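1 Jan 2020

The household inventory for the coming year has been completed, and the principal findings are set out on this blog for relatives and regular readers. The exercise covered the hall cupboard, the kitchen drawers and the storage unit rented in Jarkton. It took three evenings.

A total of 106 entries were recorded in the register. Items are listed by room and then by shelf, with a short note on condition. Spare fuses, picture hooks and sewing supplies are now entered by type, as single pieces proved too slow to list. Papers relating to the former address in Undley have been moved to the upper shelf – they are to be kept until the lease file is closed.

Duplicate items will be offered to family members first. Requests should be made in writing before the end of January. The Zodov kettle and the Aigner desk lamp are not available, as both remain in daily use.

Small parts continue to present the greatest difficulty. Boxes with divided interiors are preferred, and mixed jars will no longer be accepted into the cupboard.

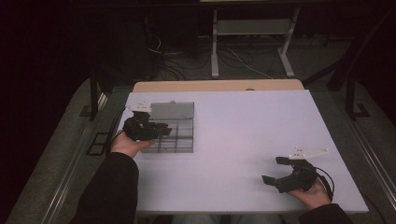 How often should a home inventory be reviewed? Once a year is enough for most households, with a brief check after any move or large purchase.

The next review will begin with the garage shelves.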